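Kilomari Bench Kit, desktop arm station for home and shared workshops
Part no. 1218
Page revised Nov 25, 2023

The Kilomari is a bench station for builders who print their own robot arm. It supplies the parts that are awkward to make at home: the work board, the arm plate, the servo harness and the Rondness backdrop panels. The printed arm itself is not included. Print files for the links, base housings and two-finger gripper are linked from the downloads tab and are free to modify.

Work board

The board is a flat dark slab with a glossy finish. It wipes clean with a cloth and tolerates drips from mugs, bottles and spray cleaners. The finish does reflect. Under a single hard lamp the glare can wash out part of the surface, so we recommend diffuse light from at least two directions if you run a vision script.

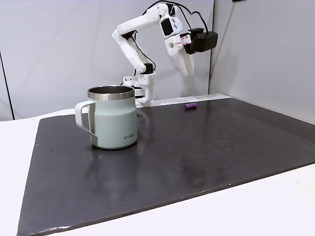
Clearance over the board is set by the shoulder height and the length of the upper arm. With links printed from the stock files, the gripper reaches the board surface from fully folded without fouling the base. If you lengthen the upper arm, recheck the elbow limit in the Aaltonen controller before applying power. The controller stores one limit pair per joint and does not detect a changed link by itself.

What you need to supply

Printed parts, white or any other color. PLA is adequate for the links. Use PETG for the gripper fingers and the shoulder bracket.
Servos, 6 pieces, all of the same model and voltage.
A 5 A bench supply with a switched output.
Screws as listed in the print notes.
A table that does not rock.

Assembly notes

Fix the arm plate to the table first, then slide the board up to it. The board is not screwed down and can be lifted out for cleaning. Set every servo ID before the servo goes into its housing. Changing an ID after assembly means opening the joint again.

Leave a slack loop in the cable at each joint and fasten the straight runs along the upper arm. Move the arm by hand through its full travel with the power off and watch the loops. A loop that pulls tight will work its connector out within a few hours of running. A loop that hangs too low will drag on the board and push light objects. 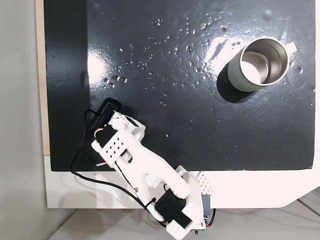

Kumevar
Product editor, Kilomari workshop parts

Use on a wet board

The board may be used with water on it. The servos and the controller may not. Keep the base dry and route any cable that crosses the board so that it does not lie in standing water. Printed pads slip on a wet glossy surface, and a mug will slide before it tips. Lower the closing speed to half and raise the grip threshold one step at a time.

Known issues

Harnesses shipped before May have a short lead on the wrist servo. It fits the stock links only. Replacement leads are sent free on request; quote the part number.

The notch in the arm plate is tight for molded plugs. Pass the bare end through first.

Weight and shipping

The kit ships in one carton. Nearly 133 mm of free space is needed behind the arm plate for the power lead and its plug. Panels are packed flat between the board and the carton wall. Check the board corners before signing for delivery.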